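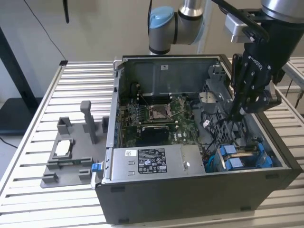
Can one gripper handle a whole computer teardown, or do we need to swap tools partway through? One gripper can do most of it, and we now think a single swap of fingertips will cover the rest.

Tramside teardown cell, progress report to the Mekari fund, November 2, 2022
Prepared by Jasmina Lazarević

We've had a great few months! Since July we have logged 786 grasp attempts on desktop towers, comparing the two-finger gripper with its stock fingers against the narrow Huvby tips that Eimear Tully cut for us. 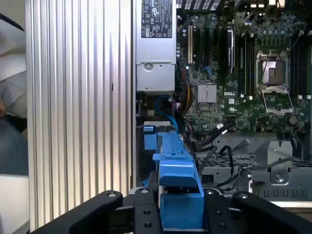 The narrow tips were better around cables, and they let us come in at a steeper angle without brushing the case walls. The stock fingers still win on anything heavy (power supplies especially), and they need less exact aiming.

Wrist camera against fixed camera was closer than we expected. The fixed view finds the case faster, the wrist view is far better for the last 33 mm, and we'd like to keep both.

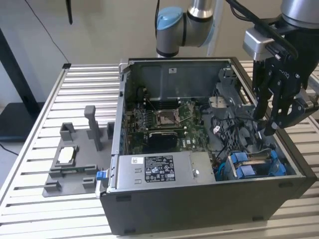 Next up is the Godinho controller, which arrived with its force settings much easier to reach than on our old one. We have 18 towers left to run and plan to stop at 1000 attempts. Spending is on budget, and the only open request is a second set of tips.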